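How to budget for a kitchen robot arm (before you fall in love with one)

I priced our first arm the way I price shoes: looked at the tag, gulped, clicked. Please don't do that! The Jomico quote said $3678 and I thought that was the whole story. Start with a blank page and write down everything the arm has to live with.

Step 1. Measure your counter with all your stuff still on it. Toaster, crock, cutting board, tea, everything. Reach on a spec sheet assumes a bare bench, and mine sure isn't one.

Step 2. Price the mount and the cables. My clamp was $167, and I ended up buying longer cable sleeves twice (measure the loop with the arm stretched out, not parked).

Step 3. Add practice props. Toy food is cheap and you can drop it all day long.
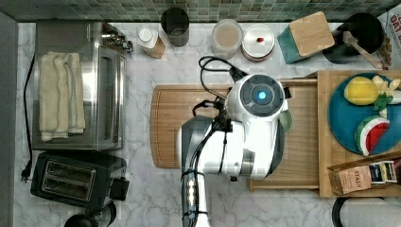

Katalin Kocsis wrote in to say I'd left out spare gripper pads, and that she puts in a line for them every November when she redoes her budget, along with a second power supply. Fair point, so add both. Veltent sells the pads in packs of 6.

Step 4. Ask about shipping both ways. Returning a demo unit to Brerkley cost me $106, and I hadn't planned for a penny of it.

Step 5. Now total it up and sleep on it. Prices checked 5/9/24.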